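Unit 4, Soft Goods Care. Handout 2: Handling woven synthetic cloth
Prepared by Desta Kassa, November 2021

Many bags, covers and light jackets are made from thin woven cloth with a coating. Before you fold such an item, learn how the cloth behaves under the hand. Lay the panel loosely on the table and press it at one point. The folds go outward from this point, like the rays of a small star.
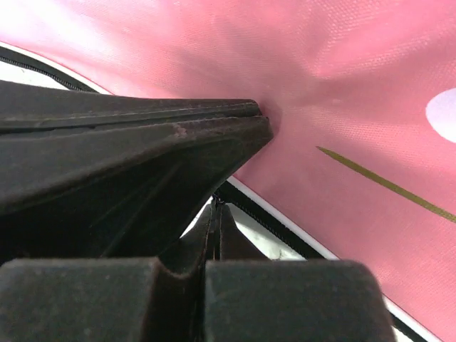
Long folds show you where the cloth is free to move. Short folds near a bound edge show that the binding holds it back. Please remember this when you fold: the piping is stiffer than the panel, so begin at the piping and work to the middle. Printed parts should stay flat if possible — a crease through a print is hard to remove, and its colour may suffer.

For the practical work, fold the sample panel 2 times, leave it under the board, and write in your notebook which creases remain. Prapai Yensuk keeps the samples in cupboard 187. Return them unfolded, please.

Related items
Handout 1: Names of weaves
Handout 3: Zippers and bindings
Reading list, August
Sample cupboard list (168 to 187)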